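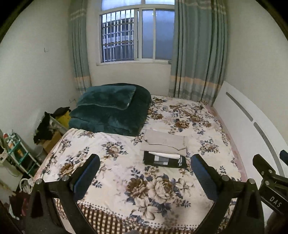
Floral bedspread with a checked border, Biralbridge guest house.

Biralbridge Hospitality Training Kitchen and Guest House
Progress report to the Subramaniam Fund
Submitted 9/10/23

We are into the second half of the grant now and there is a lot to tell you. The short version is that the kitchen is open, the first group of trainees has finished, and the second group started in September with every place filled. When we wrote the application we hoped to be at this point by the holidays, so we are very pleased!

Kitchen

The refit took longer than planned at the start (the old gas line had to be moved before anything else could go in) but the Trotadach building crew made up most of the time. The new range, the double sink and the cold store are all in daily use. The county inspection went through on the first visit with two small notes, one on the label of a fire extinguisher and one on the gap under the back door. Both have been fixed and signed off.

Since opening, the trainees have served 558 lunches to paying guests. Soup and bread is still the best seller by a long way. The fish pie was a surprise hit and we have had to cap it at one tray a day until the second oven is wired in.

Training

The course covers food safety, basic cooking, front desk work and housekeeping. People told us at the midway review that they wanted more time on the front desk and less on paperwork, so we moved two mornings over. The difference in confidence on the phones is wonderful to hear. Several trainees who would not pick up a call in the first week are now taking bookings and dealing with late arrivals by themselves.

Housekeeping has been the quiet success of the year. Trainees learn to strip and make a bed, check a room against the card, and keep the linen record up to date. We had a lively debate about whether to switch to plain white bedding throughout. Guests were asked on the comment cards and the patterned covers won easily, so those are staying.

Bookings

We moved from the paper diary to Voker in the spring. The changeover was bumpy and we did have one double booking, which the guests were very kind about. Everything now sits in one calendar, the deposits match up at month end, and the evening shift can see what is coming without phoning the office.

Spending

Spending is close to the plan. The kitchen line went over because of the gas work and the furniture line came in under, and with your agreement in the spring we moved the difference across. There is still up to $165 a month to be saved on laundry if we can get the second dryer repaired. We have asked for a price. The full ledger is attached separately.

Next steps

Work placements are the big job for the fall. We have firm offers from a hotel and a school kitchen, and talks are going on with a care home just outside Biralbridge. We would also like to try a Sunday breakfast once the oven is ready, with the trainees planning the menu and setting the prices.

One request: could the final report date move back by two weeks? The second group's last assessments fall right at the deadline and we would love to include their results.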